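Diary, May, late evening

I came home at half past nine and my feet are still hurting. I want to write down the day before I sleep, because tomorrow I must give my opinion to Shahab Akbari and I know I will forget the small things.

The demonstration kit from Clamik is now with us for the second week. Two arms, two grippers, the cameras for the wrists, a box of cables, and one year of the service contract if we say yes. The contract is the part I don't like. They ask 2422 for the year, and in this price the spare finger pads are not included. I read the paper three times on the bus to be sure. The man from Clamik, when he was here, told us the pads last "a long time", and when I asked how long he smiled and opened another page of his catalogue. I wrote his answer in my notebook exactly like this, with the smile.

In the morning I did the calibration alone. The manual says it takes 14 minutes. I needed almost an hour, but I must be fair, a part of this was my own mistake. I had connected the second arm to the port of the first, and the software did not complain at all. It simply moved the wrong arm, very politely. When I understood what I had done I was ashamed and also a little angry, because a kit for this money should notice such a thing. I put a piece of yellow tape on my copy of the manual, on the page with the ports. Hashemi makes a cheaper kit where the plugs have different shapes, so you cannot put them wrong even if you are tired. I used it at my old work in Vestolcombe. It was slow and loud, but I never moved the wrong arm.

After calibration it went better. I must say the grippers of Clamik are good. They close softly, and there is a setting for the force with 16 steps, which I thought was too many until I began to use it. Steps one to five are nearly the same for me. From six it starts to be interesting. I stayed on seven for most of the day.

At lunch I ate my rice standing, and read the second offer, the one from Jullotier. They don't sell, they only rent, and they send a person every month to look at the machine. Shahab prefers this. He says that when a machine stops, he wants to telephone somebody with a name. I understand him — he was here last winter when our old arm was broken for the whole of the school holidays and all the letters we received were from an automatic address. But with rent, after three years you have nothing in the room, and I can't stop thinking about this. My father never rented even a ladder.

The afternoon was for soft objects. I had been a little afraid of it. With hard things you know quickly if the program is wrong, you hear it. With a plush toy everything is silent and you have to look carefully at the fingers. I made the approach slow and I stopped the arms many times to check the angle from the wrist.

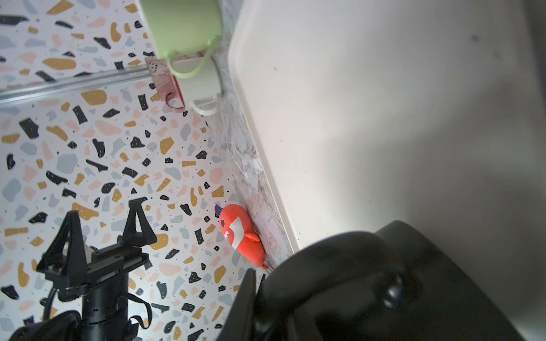 Handling and Trials Group

I looked a long time at this one, the red-orange toy against the marble-patterned edge, with its little fin and the purple tuft. From the wrist the near gripper is so big and blurred that you almost can't judge where its own finger is. The other one, further away, is much easier to read, both fingers pointing up. I think the camera sits too close to the fingers. I have written this as point four in my list for Clamik. They will say it can be adjusted, and then I will ask if the bracket for adjusting is included, and we will see.

The mugs on the rail I left for another day. I like the pale green one best and I don't want to be the person who drops it.

Near five o'clock Shahab came with his coat already on and asked me only one question, would I buy it. I said I need one more night. He was not happy but he nodded. He told me that for the cameras there is a discount of 300 if we sign before the end of the month, and I answered that this is exactly the kind of sentence that makes me want to wait. He laughed at this — I did not mean it as a joke.

So what do I think? The arms are good. The grippers are very good. The software is not careful enough with people who make mistakes, and I am one of these people. The contract is too expensive without the pads. If they put the pads inside and repair the problem with the ports, I would say yes and not think about Jullotier any more. If they don't, I am not sure.

I still have to wash my shirt for tomorrow, and find the paper with the telephone number of the Clamik man. I believe it is in the pocket of the blue jacket.

Contact the Handling and Trials Group | Copyright, all rights reserved | Back to top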